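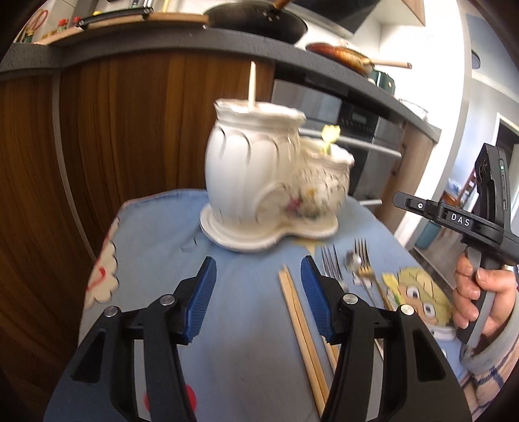

2 min read · 5 replies

Double planter on the dining table, sprout not growing

zulema_medina
Hello all. I have a white ceramic planter, two pots joined on one base with a curved saucer under both. It stands on our dining table, on the blue cartoon cloth my son chose, so the forks and chopsticks are always near it. The small pot with painted flowers has one sprout and it is very pale, a pale yellow-green. In the tall pot with the ribs I put a seed in March and there is only the white stick to mark it. Should I wait, or start again? I water both every 3 days.

Brovura
Pale yellow-green usually means not enough light. How far is the table from the window? Also, do the pots have holes in the bottom? Many of these joined ones have none, and then the water stays at the roots.

zulema_medina
The window is on the other side of the room. I checked the holes: the small pot has one, the tall pot has none. I did not know this when I bought it.

Aba Tetteh
Then I would take the seed out of the tall pot. Without a hole it has probably rotted. Use that pot for dry flowers, the shape is nice for it, and keep the sprout in the small one.

Orellana
I don't agree with Aba. I have kept plants in pots without holes for years. You give less water, that is all. 20 ml, then wait until the soil is dry two fingers deep. Every 3 days is too much for a seed.

Aba Tetteh
For a grown plant, maybe yes. For a seed in a deep pot I still say no. The bottom stays wet and you cannot see it.

Brovura
Both of you are talking about water, but the sprout needs light first. Move the whole thing to the window sill and bring it back to the table when guests come.

zulema_medina
Thank you. The sill is narrow but I think the saucer will fit — I will measure it tonight. And I will dig a little in the tall pot before I decide. Is it safe to use a fork for this? I have an old one, not from the dinner set.

Orellana
A chopstick is better, it disturbs less.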